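Environment | Waste and recycling

Eslow offices to get separate bins for paper cups

Paper cups are to be kept out of general waste at the Sandano building in Eslow from July, tenants have been told.

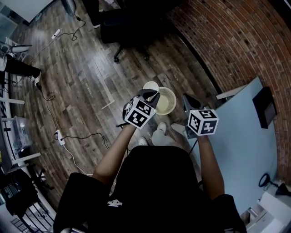
One tenant, Jaunzems, replied that a cup bin on each floor would be welcome, but asked who would empty it. The building's managers said cleaners would do so 2 evenings a week.

Tenants were told that 2,470 cups went into office wastebaskets last month. The managers want that down to 800 by the end of the year – mugs will be put in the shared kitchens.

Wastebaskets under desks will stay for now. Lids and stirrers should still go in those.

Comments (2)

Nukeven: Will the cups need rinsing first? Our sink is always full.

eslow_reader: They tried this on our floor before and the bin was full of banana skins by lunchtime.

Contact the newsdesk | © 2025 | Back to top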